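Cell Maintenance Technician (Bimanual Manipulation Cells)

Stallenetti Automation Services
Location: Grullis workshop, on site
Contract: Full time, fixed term with possibility of renewal
Reports to: Bernadette Kavanagh, Head of Workshop Operations

Stallenetti Automation Services invites applications for the position of Cell Maintenance Technician. The successful candidate will be responsible for the setup, daily care and repair of the two-arm tabletop cells operated at the Grullis workshop, and in particular for Cell 15, which is used on two shifts and carries the heaviest maintenance load of any unit on the floor.

The position was created following an internal review of downtime led by Sneha Saxena. The review found that most lost hours on Cell 15 came from small faults: connectors working loose at the arm bases, camera brackets drifting out of alignment, and worn gripper fingers left in service too long. At the close of the review the cell had logged 1,742 operating hours. Until now this work has been shared among the operators. It will be assigned to one named technician.

Duties

The technician will carry out the opening check on Cell 15 before the first shift. The check covers the rail fixings, both arm mounts, the cable runs from wrist to base, the gripper fingers and the two wrist cameras. Results are entered in the cell log and initialed. A cell that fails any item is to be tagged and kept out of use until the fault has been cleared.

The technician will also:

- home and calibrate both arms after any joint, wrist or gripper has been removed;
- replace gripper fingers at the set interval, or earlier where wear is visible;
- trace and repair wiring faults at the arm bases, including re-crimping and relabeling of connectors;
- realign the wrist cameras and confirm the result against the stored calibration file;
- clean the work surface and inspect the joints between tiles;
- keep the spare parts cabinet stocked and submit orders to Peadar Tully in Purchasing;
- write up each repair in plain language so that the following shift can act on it.

Full service of each arm takes place every 1,000 operating hours. The technician plans the service, agrees the shutdown with the shift lead, and signs the cell back into use. Work on the joint drives themselves is carried out by the supplier, Besson, under a service agreement. The technician prepares the arm for collection and refits it on return.

Equipment

Applicants should be familiar with small articulated arms or be able to show that they can learn the work quickly. In Cell 15 both arms stand on a shared aluminum rail at the edge of a white tiled surface, inside a wood-framed enclosure with patterned wall panels. Each arm has a wrist-mounted camera and a gripper with a yellow finger, and the camera cable follows the arm down to its base.
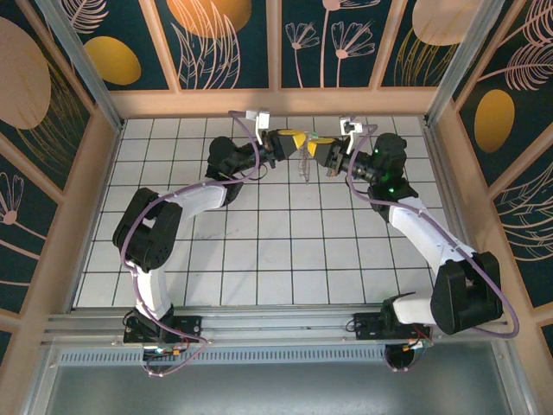

Cable routing deserves particular mention. A run that is too tight will pull at the camera connector when the elbow is fully extended, and one that is too slack may catch on the opposite arm when the two grippers are working close together. The technician is expected to move each arm by hand through its full range after any cable has been disturbed, with power isolated, and to repeat the movement under power at reduced speed before release.

Calibration of the pair is checked by bringing the two grippers to a common point above the work surface. Where the error is outside the limit in the cell manual, the mounts are checked first and the joint offsets second. Changes to the joint offsets require a second signature.

Requirements

- A technical certificate or apprenticeship in mechatronics, electrical maintenance or a related trade, or equivalent experience.
- Sound practice in lockout and safe isolation.
- Ability to read wiring diagrams and to work neatly with small connectors.
- Basic use of a command line for reading fault logs.
- Clear written English.

Experience with camera calibration is desirable. Training on the Cisov cell controller will be given during the first 30 days, and candidates are not expected to know it beforehand.

Terms

The post is based on site and cannot be performed remotely. Normal hours begin before the first shift, and the technician will be on call one week in four. An on-call allowance is paid in addition to salary. Tools, protective equipment and work clothing are supplied. The appointment is subject to a probationary period, and the appointee will take up the post in October.

How to apply

Applicants should submit a resume, a cover letter and one example of a repair record or maintenance report they have written. Names of customers or employers may be removed from the report. Applications should be addressed to Maeve Doherty, Personnel Office, and marked "Cell Maintenance Technician."

Shortlisted candidates will be invited to Grullis for an interview and a practical exercise at the bench. The exercise consists of finding and correcting a wiring fault on a spare arm base and entering the repair in a log sheet. Technical questions about the post may be directed to Jeferson Moura, Senior Technician, through the Personnel Office.

Stallenetti Automation Services considers all applications on merit. Candidates who need an adjustment for the interview or the practical exercise should state this in the cover letter.

Posted July 2025

15 shares | 0 comments

Related openings
Shift Operator, Two-Arm Cells (Grullis)
Purchasing Assistant, Spare Parts
Controls Engineer, Cisov Integration
Apprentice Technician, Workshop Operations

Contact | Privacy | Accessibility | © Stallenetti Automation Services. All rights reserved. | Back to top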